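3.2 Materials and Table Covering

The object set used in the Radulović study was chosen from items that adults handle at home without instruction. Puzzle cubes were included for two reasons: their faces can be told apart by color alone, and their edges offer the same grip in every orientation. Tomić and Milošević used a similar set in earlier work on tabletop sorting, but their objects were placed on bare, hard surfaces. We were interested in what happens when the support is soft and uneven.

Each table was therefore given a pale covering that was laid by hand and left unsmoothed. Folds were allowed to form where they fell — no attempt was made to reproduce the same pattern from one trial to the next. The Handislow protocol permits this, provided that the covering is reset after every second trial. Of the 567 trials recorded, 327 used the covered table and the remainder used the bare one.

Cubes were set down at an angle to the table edge, so that participants could not rely on a straight line of approach. Figure 2 gives a view of a cube on a covering with a fold close by.

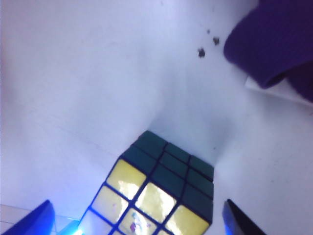
Figure 2. Puzzle cube with yellow and dark green faces on a wrinkled white surface.

3.3 Scoring

Placement was scored by Snežana Tomić and Nataša Milošević, working separately. Where the two scores differed, the trial was reviewed jointly and a single value was entered.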